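Guides > Living Areas > Floor and Seating Reset

Clearing Snack Waste From a Living Room Used by Children

Revised July 31, 2021, by Amos Montoya

This procedure covers one living room with a couch or daybed, a hard floor, and a TV cabinet that doubles as toy storage. It assumes a single small bin without a lid. Vacuuming and mopping are separate jobs and are covered in the floor guide.

What you need

One round bin, open top.
One liner, or a used shopping bag of similar size.
A damp cloth and a dry cloth.
A basket or tray for items that belong in another room.

Step 1. Position the bin

Carry the bin to the waste. Set it on the floor within arm's reach of the seating surface, so that wrappers can be dropped in without standing up or turning around. If the room has two seating areas, finish one before moving the bin to the next.

A liner is optional for dry packaging. Fit one if there are fruit peels, yogurt tubes, or anything else that leaks. Fold the top of the liner at least 2 inches over the rim. A liner that is only tucked inside will slide down under the first heavy item.

Step 2. Sort the seating surface

Do not shake out the blanket at this stage. Small wrappers travel a long way on tile and end up under the cabinet. Pick up by hand first, starting at the end farthest from the bin and working toward it.

Sort each item as follows:

Empty wrappers and foil — bin.
Sealed snacks — back to the kitchen, in the basket.
Opened snacks with food left in them — close with a clip and return to the kitchen, or bin if the opening time is unknown.
Pouches with screw caps — check the contents before deciding. A capped pouch can be half full and will leak under pressure.
Printed boxes — open and look inside. Flatten if empty.
Towels and cloths — to the wash, or fold and put away if clean.

Patterned blankets hide small candy wrappers well. Run a flat hand over the whole surface after the visible items are gone, including the area where a second blanket or throw overlaps the first. Lift the overlap and check under it.

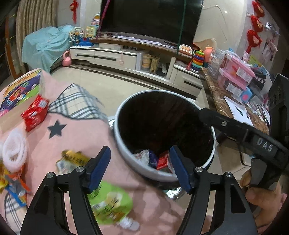

Foil needs one extra action. Crinkled foil springs open and takes up more volume than its weight suggests, so press each piece into a tight ball before dropping it in. Plastic bags should be knotted once for the same reason. Check the floor directly behind the bin before moving on, as pieces that miss the opening tend to settle there.

Step 3. Shake and fold

Once the surface is clear, take the top layer off by its corners and fold the edges inward to trap crumbs. Shake it outdoors or over a bathtub. Repeat with the lower layer. Wipe the bare upholstery with the damp cloth, then the dry one.

Step 4. Return the toys

Toys go back after the waste is out. Put large or heavy pieces on the floor beside the cabinet or on its lowest shelf. Stacking rings, toy phones, and similar light pieces can stay on top if they are clear of the screen. Strings and ribbons hanging near a television should be taken down or tied up out of a small child's reach.

Stacked round containers are stable up to three high on an open shelf. Kaj Bjarnason keeps six in a row on his, lids labeled, and reports fewer lost parts.

Step 5. Empty the bin

Empty it at the end of the session even if it is only part full. Sugar residue draws ants, particularly from April onward. Wipe the inside of the rim, let it dry, and return the bin to its usual place.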